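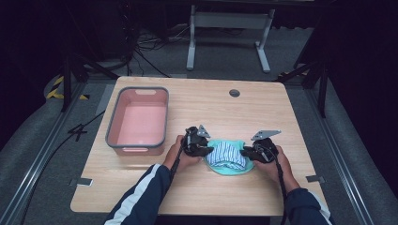 The Foklow folding table is a fixed-height work surface for sorting, folding and packing clothes. It is supplied as a top, an underframe and a bag of fixings, and is sold with or without the Sturura storage bins that were sized to go with it. The top has a pale oak grain and a single round cable hole towards the far edge, fitted with a dark cover. A rectangular bin with a grey rim and pink interior stands at the left of the top, with a handle slot in the short side facing the user and another in the far one, and the space beside it takes a striped and green garment folded to a compact bundle. Light tops are preferred for this work. Loose threads, lint and dark marks show up against them, and mid-tone fabrics such as mint or turquoise keep a clear outline at the hem.

Top

The top is 1200 mm wide and 700 mm deep. The surface is sealed at the factory and needs no oil or wax. Edges are rounded to a 2 mm radius so that knitwear does not catch. Each top is checked by drawing a length of fine jersey along all edges before packing; any that pull a thread go back for sanding.

The cable hole is 60 mm in diameter. It is intended for the lead of a steamer or label printer. With the cover in place the hole can be folded across, although thin fabrics will show a slight ring if pressed over it with a hand iron. Ironing directly on the top is not recommended in any case. Use a heat-resistant pad and remove it once it has cooled.

Underframe

The underframe bolts to threaded inserts in the underside of the top. Working height is 900 mm with the standard legs and 760 mm with the seated set. The two leg sets are not interchangeable with those of the earlier Foklow table, which used a different bolt spacing. Adjusting feet allow for 15 mm of unevenness.

Maximum evenly spread load is 80 kg. Do not sit or stand on the top.

Bins

The Sturura bin is moulded plastic, open at the top, with a handle slot at each end. It is offered in pink, white and slate, all with the grey rim. The inside corners are rounded and can be wiped out with a damp cloth. The bin holds up to 200 small items such as socks or baby vests, or a normal day's output of folded T-shirts for one person. It may be stood with a long side parallel to the side edge of the table or turned lengthways along the back. The first arrangement leaves the larger clear area in front of the user and is the one used in our own packing room.

Bins stack when empty. Filled bins should be stacked no more than two high.

Folding layout

For tops with a loose or curved hem, lay the garment face down with the hem nearest the user. Turn both sides in to the centre, then bring the upper part down over the lower. Where a garment combines two fabrics, fold the firmer one over the softer one. A flared hem will spread beyond the folded section and should be tucked under last, once the bundle has been squared from both sides. Stripes are a useful check: if they run parallel to the front edge of the table, the bundle is square.

The clear area beside one bin accepts an adult shirt with the sleeves already turned in. Coats and full-width bedding need the whole top, with the bin moved to the floor or to the optional side shelf.

Care

Wipe with a damp cloth and a little washing-up liquid, then dry. Do not use bleach, scouring cream or solvent cleaners. Ink from laundry markers can be removed with white spirit if treated the same day; test on the underside first. Retighten the underframe bolts after the first month and then once a year.

Assembly

Two people are needed to turn the table over after the legs are fitted. Allow 30 minutes. A 5 mm hex key is included. Fit all bolts finger tight before tightening any of them fully.

Ordering

Table with standard legs: order code 3672
Table with seated legs: order code 3672-S
Sturura bin, single: state colour when ordering
Replacement cable hole cover: supplied in pairs
Side shelf, left or right: fits both leg sets

Tables are sent flat in one carton. Bins ordered at the same time travel in a separate carton and may arrive on a different day. The Awwad trolley is no longer stocked. Its replacement, the Gridura, takes the same bins on three levels and passes under the standard table but not under the seated version.

Page revised July 31, 2023. The load figure was corrected in this revision; sheets printed in February give the lower figure for the old underframe.

Shares 14 | Comments 4

Begoña Aranda
Does the side shelf foul the bin if the bin is pushed right up to the edge? I want the shelf on the left and the bin on the left as well.

Foklow Sales
The shelf sits 40 mm below the top, so the bin clears it. Order the left-hand shelf.

Mohit Tripathi
Had the standard height for a few months in a school uniform shop. Top has worn well. One of the adjusting feet was missing from the bag and the replacement took nine days. I would like a deeper bin for jumpers, the present one fills up quickly with anything thick.

Begoña Aranda
Thanks, ordered. Seconding the deeper bin.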